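What I learned from making our first short film

For a long time I wanted to write this down, and now it is July and the film is finished, so I have no more excuse. 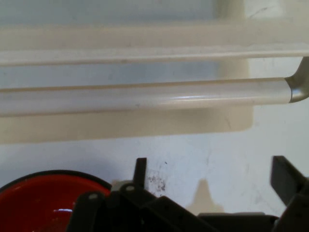 The film is called "Trenen" and it is 11 minutes long. Trenen is the name of the village in the story, a place that does not exist, where a ferry stops coming one winter. I wrote the first version in Korean and then I translated it by myself into English, because two of our actors do not read Korean. The translation took me more time than the writing. I found that many of my lines were long only because I was proud of them.

We were a small group. Ok-hee Ham directed together with me. Dae-han Byun was behind the camera, and Dae-han Noh recorded the sound. Yes, we had two Dae-hans, and on the first day we called one name and both of them came. After that we said "Camera" and "Sound," as if these were their family names. Njoroge Mosoti played the ferry captain, and Gil-soo Na played the old man who waits for him.

I will try to tell the things in the order that they happened, but I may jump a little.

The money

Our whole budget was 1150 dollars. I put in the biggest part from my savings, and Ok-hee put in the rest. We did not try to collect money online. I know that many people do this and they do it well, but I felt shy to ask strangers to pay for a thing that I did not know how to make yet.

More than half of the money went to food and to gasoline. I did not expect this at all. When I made the first budget I wrote "lunch" one time, with a small number next to it, and I was very satisfied with myself. But people on a film set eat in the morning, at noon, and again when it becomes dark and cold. On the second day we ran out of food at four in the afternoon, and I could see in the faces of everybody that my film was not so interesting for them anymore. From that evening Ok-hee took the food away from me and organized it herself. She cooked a big pot of rice and soup each night before shooting. I am still thankful to her.

The rest went to the rental of lights from a small shop called Serby. The owner gave us two LED panels and three stands for five days, and he charged us for four. He also showed me how to put a sandbag on a stand correctly, on the leg that points in the direction of the weight. I was always putting it on any leg.

The location

We looked for a house near water. I imagined a wooden house, very old, with a window toward the sea. Such houses exist, but the owners rent them to tourists and they know very well how much they can ask.

In the end we used the house of Gil-soo's aunt, which is by a lake. A lake does not move like the sea. Dae-han Byun said that if we keep the camera low and do not show the other side, people will believe it. He was right for most of the shots. In two shots you can see trees on the opposite shore, and one friend asked me after the screening if the ferry is really necessary when a person can just walk around. I laughed, but I thought about it all night.

If you want to shoot in somebody's home, please visit it at the same hour when you will shoot. We visited in the morning, and the living room was full of soft light. We came to shoot in the late afternoon, and the sun was coming straight through the window into the lens. We lost a long time with bed sheets and clothespins. Another thing is to listen. Stand in each room with closed eyes for one full minute. In the kitchen there was a refrigerator that made a noise like a small motorcycle. Dae-han Noh asked if he could unplug it, and the aunt agreed. He put his car keys inside the refrigerator, so that he could not go home without remembering to plug it in again. I have read later that this is an old trick of sound people, but for me it was new and I admired him very much.

The actors

Njoroge had acted in theater before. Gil-soo had never acted. I was afraid that it would look strange when they were together, and in rehearsal it did look strange. Njoroge spoke to the back row, and Gil-soo spoke to his shoes.

What helped was to stop rehearsing the lines. We gave them a fishing net and asked them to repair it together. Neither of them knew how to repair a net. They talked about the net, they made it worse, and after half an hour their voices were on the same level. Then Ok-hee quietly told them to begin the scene. We used this in the film too. The net is in the hands of both of them in the long conversation, and it became the best scene that we have.

I also made a mistake that I want to confess. I gave Gil-soo too many corrections. After every take I went to him and told him two or three things, and he nodded politely, and the next take was worse. Finally Ok-hee pulled me outside by the sleeve and told me that I should say one thing or say nothing. I was a little angry for the rest of that day. But I tried it the next morning, and we finished the scene in three takes.

The schedule

We shot for 5 days. My script had 54 shots in the plan, and I had drawn a small picture for each of them in a notebook. I was sure we could do 11 or so every day and finish exactly.

On the first day we completed six. It was a bad feeling to look at the notebook in the evening. Dae-han Byun sat with me at the table and asked about each drawing, "What do we lose if this one is not there?" For many of them I had no answer. I only liked the drawing. We crossed out a lot of shots that night, and I think the film became calmer because of it.

There was also one shot that was not in my notebook. On the last evening Njoroge was standing on the pier, waiting for us to change the battery. He did not know that the camera was already on. He looked at the water and rubbed his neck. This is now the last shot of the film. So if I count it, the plan had 55 shots, but the last one did not come from me.

The editing

I edited the film by myself, at night after my job. My first version was 19 minutes, and I believed that nothing could be removed. I sent it to my friends at Tallance, a small film club where I go once a month. They were kind people and they wrote me long messages. Almost all of them said that the beginning was slow. I wanted to explain to them why it was slow, and I wrote a long reply, and then I deleted my reply and cut the beginning.

Sound was the difficult part. I learned to record "room tone," which means that everybody stands still and silent for one minute while the microphone is on. On set I thought it was a waste of time. In the editing I needed it in almost every cut, to fill the holes between the sentences. In one room we forgot to record it, and I had to collect small pieces of silence from between the words and put them together like a mosaic. It took me two evenings for nine seconds.

The music is by a duo with the name Hyun. They let me use one song without payment, and I only had to write their name in the credits and send them the finished film. I wrote the name with the wrong spelling in the first export. Please check your credits with another person, and read them out loud.

The screening

We showed "Trenen" in the back room of a cafe, with a projector and a white wall. The chairs were not enough and some people stood. In the middle there is a joke, and I was sure everybody would laugh, and it was completely quiet. Then they laughed at a moment where Gil-soo only closes a door. I do not understand it until today.

Now I am sending it to some festivals. The fees are different everywhere, so I made a table, and I permit myself only two festivals in a month. If I get an answer I will write it here. Ok-hee already has an idea for the next one, with one room and no lake, and I have promised her to read it before the weekend.

Contact me: use the form on the About page | © All text by the author of this blog | Back to top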